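From: Trygve Eklund
Date: 7 July 2019
Subject: Re: Hitard hand kit, worth the money?

On the list, Inga wrote:
> We are thinking to order the Hitard kit for the lab in Kimavcombe.
> Is it good for small parts, and how long is the setup? The seller
> says one day, and I have doubts.

Hello Inga,

We have had the kit at Noststead since April, so I can answer a part of this. The setup took us 2 days, and most of the second one went to the cables. The manual is good for the arms but thin for the hands – the page on finger calibration has only one drawing, and you will need to write to support. They answered me the next morning, very politely.

For small parts I would wait. We tried M4 nuts and gave up after 20 attempts. With blocks I am quite satisfied.

The price is fair if you need two hands. If you need only one, ask them for the single version, it was 4000 less in our offer.

Regards,
Trygve

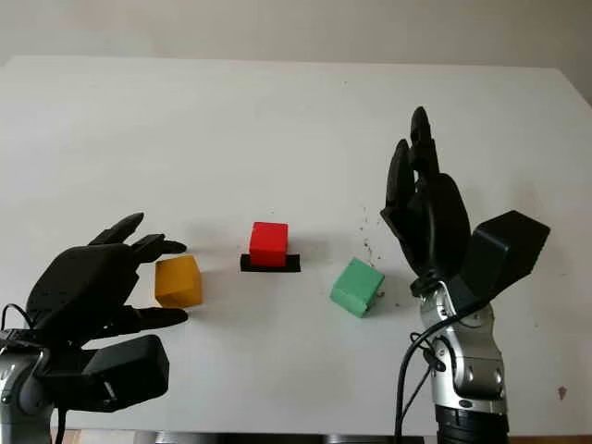

The block task is the one I would ask the seller to show you, before any talk about a discount. Ours uses three cubes, yellow, red and green, with the red one on a flat black pad between the two hands. Ask also for the spare fingertips to be put in the same order, as shipping them later costs extra.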